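Hurkau handling rules – progress to the end of June

The draft rules for hand-held gripper work now run to 36 clauses, and 29 have been agreed with the Stukbridge site. The remaining clauses deal with finger pad wear and with how often markers must be checked.

Operators at Usuga logged 126 sessions under the draft. Two were stopped under the grip force clause – both are written up in the annex.
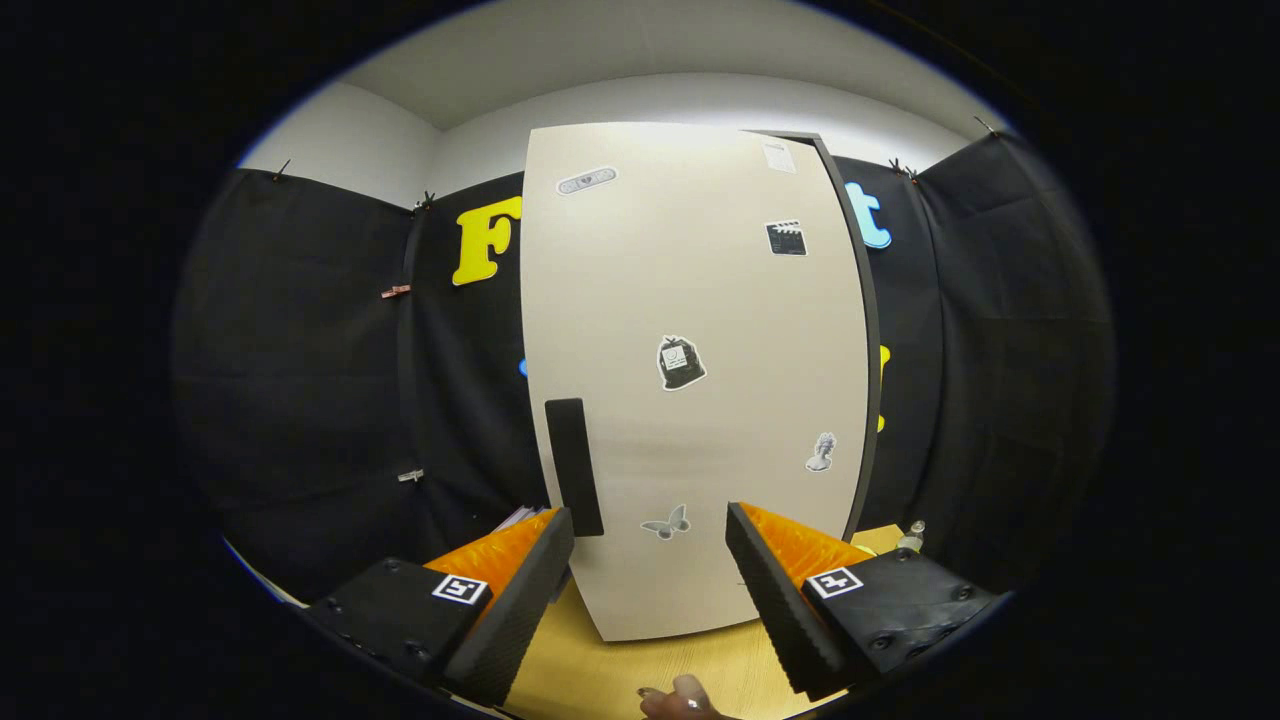
Who can stop a session? Anyone at the table, and the operator must log the reason before restarting.

Jaltden will send comments on the open clauses by Monday.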